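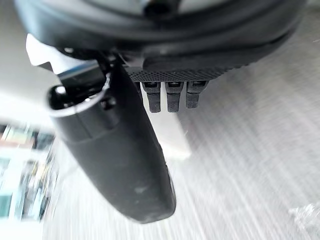 Friction is a force that acts when two surfaces touch and one of them slides, or tries to slide, over the other. It pushes against the sliding. You can't see a force, but you can often see the kind of surface it acts on. Some surfaces are smooth, like a window or a dinner plate. Others have a pattern you could feel with a fingertip, like the flat black plate in the photo, which is covered in a tight grid of small raised points. A pattern like this is called knurling. You may find knurling on the handle of a screwdriver, on the bar of a set of weights, or on the metal part of a bicycle pump.

What makes friction?

Even surfaces that look smooth are uneven if you look closely enough. Under a strong microscope, a sheet of glass or a steel spoon has tiny hills and valleys. When you put two things together, they touch mostly at the tops of these hills. The hills catch on each other, and where they press together very hard they can even stick a little. To slide one thing over the other, you have to push hard enough to break those tiny grips.

Two things matter most. One is what the surfaces are made of. Rubber on dry concrete has a lot of friction. A metal blade on ice has very little. The other is how hard the surfaces are pressed together. Slide an empty box across the floor, then fill it with books and try again. The floor and the box are made of the same stuff as before, but the weight of the books presses them together harder, so there is more friction to push against.

Starting and sliding

You may have noticed that a heavy box is hardest to push at the very beginning. Once it is moving, it feels easier. Scientists have two names for this. The friction that holds a still object in place is called static friction. The friction on an object that is already sliding is called sliding friction, or kinetic friction. Static friction is usually the stronger of the two.

Friction that helps

When you walk, your foot pushes backward on the ground. Friction stops your shoe from slipping, and the ground pushes you forward. On a sheet of ice there is so little friction that your foot may slide back instead, and you fall over.

Friction also lets you hold a pencil, tie a knot that stays tied, and strike a match. Bicycle brakes work by pressing a pad against a wheel rim or a metal disk. In the town of Trostcombe, where February is icy, the road crew spreads sand on the steep part of Allton Street. The grains give tires and boots something rough to press on.

Friction that gets in the way

Friction turns movement into heat. Rub your hands together fast for a few seconds and you will feel it. In a machine this can be a problem, as parts that rub together get hot and wear away. Oil helps. It makes a thin layer between the parts, so the metal surfaces hardly touch. Wax on the bottom of a sled does a similar job on snow.

Another way to cut down friction is to roll things instead of sliding them. That is why suitcases have wheels — a full one would be hard work to drag through an airport on its side.

Try it yourself

You will need a wooden board or a stiff tray, a ruler, and 3 small objects. An eraser, a coin, and a wooden block work well. Ask an adult before you borrow the tray.

Lay the board flat on a table and put the objects in a row at one end. Slowly lift that end. Have a friend hold the ruler upright beside it and read the height when each object starts to slide. Write the heights down. Lift the board 5 times and see whether you get close to the same heights each time.

Next, tape a sheet of sandpaper to the board and do it all again. Which object changed the most?

If you want to test weight, find a small box with a lid. Slide it down the board empty, then put 400 grams of rice inside and try again. Many people expect the heavy box to slide much sooner. Make your guess before you lift. The rice makes the box press harder on the board, so there is more friction, but it also makes gravity pull the box down the slope more strongly. These two changes mostly balance out.

Words to know

Force: a push or a pull.
Friction: a force that acts against sliding between two surfaces that touch.
Knurling: a pattern of ridges or small points made on a surface, often to give a better grip.
Static friction: friction on something that is not yet moving.

Page last updated 2025-12-23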